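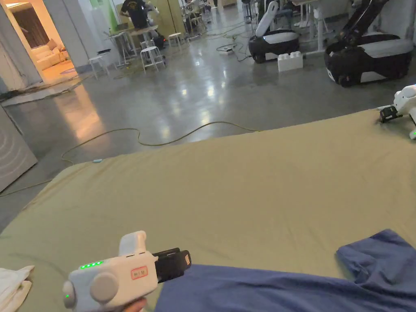
*Reading time: 4 minutes*

# Unit 4: When the Folding Table Gets a Helper

Welcome back, everyone. Last time we talked about warehouses, where the boxes are mostly square and stay the way you put them down. Cloth is a different story, and I've been looking forward to this one (I worked two summers in a hotel linen room, so you'll have to forgive me if I wander a bit).

A blue garment lying crumpled on a khaki sheet is an easy thing for you or me. We pinch a corner, give it a shake, and our hands find the shoulders before we've thought about it. A gripper with dark plastic fingers has to be shown where to pinch, and one way of showing it is for a person to hold a gripper in their own hand and do the job with that. Please keep this in mind as you read, as it changes who we mean by "the operator."

## The Nesside case

Our main reading follows the laundry at Nesside, which handles 700 pieces on an ordinary shift and went up to 739 in March, when the hotels filled early. The owners brought in a system called Udex for sorting and first folds. The finishing table stayed with the staff.

What changed for the people there, as the reading tells it:

- Folders spent part of each shift demonstrating folds with the hand-held tool. They were paid their normal rate at first, and later a little more.
- Lifting wet loads dropped off a good deal, and sore backs with it – though several folders mentioned tired wrists instead.
- The talk around the table thinned out. Stations had been moved farther apart, and people missed each other's company more than they'd expected.
- New hires learned the machine's way of folding a shirt first, and the older way only if somebody took the time.

## Skill, and who it belongs to

Zeririne, a smaller laundry, asked its folders to record nearly 84 hours of demonstrations before anyone had settled what they'd get for it. Read the Nimri agreement alongside this case. It treats a demonstration as work in its own right, with breaks and a say in how the recordings are used later on.

## Before we meet again

Fold a shirt slowly and write down every step, including the small corrections your fingers make. Then write half a page on which of those steps you'd be glad to hand over, and which you'd want to keep. Bring the shirt, too, if you can – we'll be trading instructions with a neighbor.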